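Bollo code of practice

The Bollo code is a set of house rules for people who record tasks with hand-held grippers. It was drawn up at Flurstead by Yeshi Gebreyes - with a good deal of patient help from Mesfin Yimer - and asks, first of all, that a tool be held squarely by its handle.

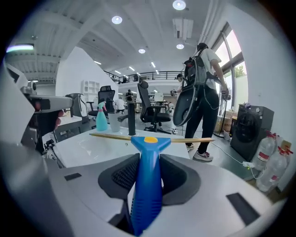

Markers and table
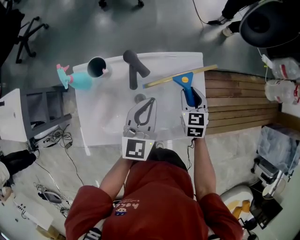

1,074 words in the full code

Marker faces should be kept clean, and both grippers checked before each task, even on a Sunday. A squeegee is best held by its handle, well away from the blade.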